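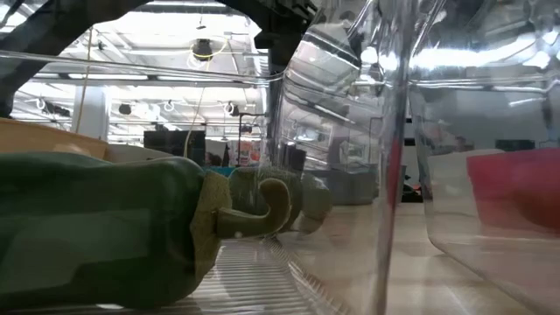
Green pepper next to the clear tubs, arm overhead.

Two-arm vegetable sorter, shared workshop build (page 3)

Posted by mossy_bracket
Update for anyone still following. Both arms are on the frame now and both can reach the middle of the table, which means they can also reach each other. I have opinions about this and so do the gearboxes. The code is on its 27th version, named "final" like the others.

The job is the same as in February: toy veg goes in the tub it belongs in, without me pointing. Red and yellow are mostly fine. Green against clear plastic is a misery. The tub wall picks up every ceiling light in the building and the vision side decides it has found something wonderful.

Posted by Halfpint Hydraulics
You've bought clear tubs for a camera project. I'm saying nothing.

Posted by mossy_bracket
You're saying it quite loudly. They were in the cupboard. So was the blue tray, and that one behaves itself. Whole table, so you can be rude about the layout as well:
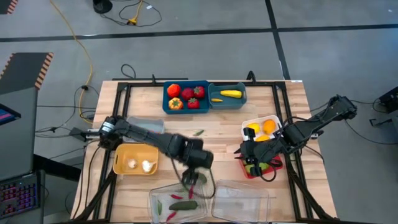
Re: layout

Posted by tin_lid
The layout's all right, I'd leave it. What I would change is the right arm's base. With it up in that corner it has to come down across the table to get anywhere, and your white and red tubs are in its road. Move it halfway down the side and you'd drop fewer lemons.

Posted by Halfpint Hydraulics
Disagree. Move the base and he's redoing the calibration, and we'll get another page of this thread. Paint the tubs. Matt grey, one tin, done by teatime.

Posted by tin_lid
Then he can't see in from the side.

Posted by Halfpint Hydraulics
He can't see in now!

Posted by G. Siqueira
Gervásio Siqueira here, I have the bench by the roller door on Thingies Night. I ran a similar table with a Verketti controller and kept 3,693 stills from it, all labelled by hand, at some cost to my marriage. Most of the bad ones were reflections. The worst was a shiny pepper close to a clear wall, where you get a second stalk in the plastic and the software would very much like to pick that one up.

Posted by mossy_bracket
Gervásio, that is exactly my problem, down to the stalk. Same pepper, same tub:

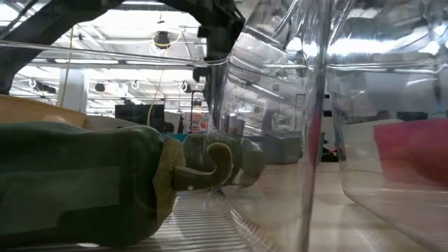
Re: the second stalk

Posted by G. Siqueira
Yes, that's the fellow. Cross-polarise your lamps and lens if you can. If you can't, tracing paper on the outside of the tub and accept that it looks like a school play.

Posted by tin_lid
Polarisers won't do much with that ceiling, it's lights all the way back. Tracing paper gets my vote.

Posted by mossy_bracket
Tracing paper it is. Halfpint, your paint is noted and declined. Will try the base move after, if the other arm agrees to it. Does anyone have a spare M6 tap?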